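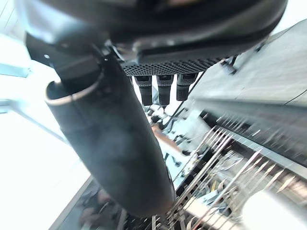

Doubt over the Dritgate battle map

A map sold to visitors at Dritgate puts the last stand of the battle on the north ridge. Lutfa Munasinghe, who has spent 3 years on the regimental letters, thinks it is off by 700 yards.
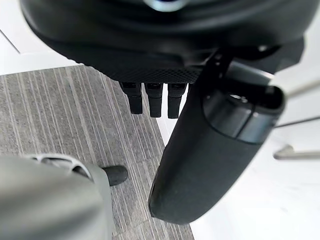
Her case rests on 38 letters, most of them written long after the fighting - old soldiers' memories, in other words. Only a few mention a ridge at all. 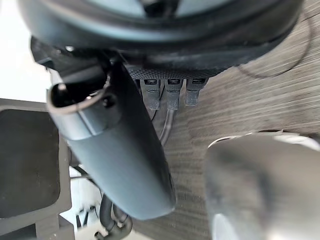 Hendrik Martens, who drew the map, says he followed an officer's sketch. He has yet to show it to anyone.
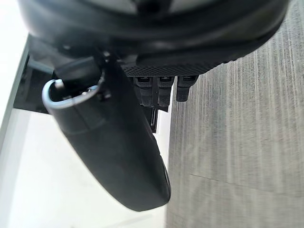 The sketch is said to mark three gun positions below the ridge. Three short black tabs in a row, the right one set slightly apart, would match his account of it, but a neat row on paper proves little. The map stays on sale until January.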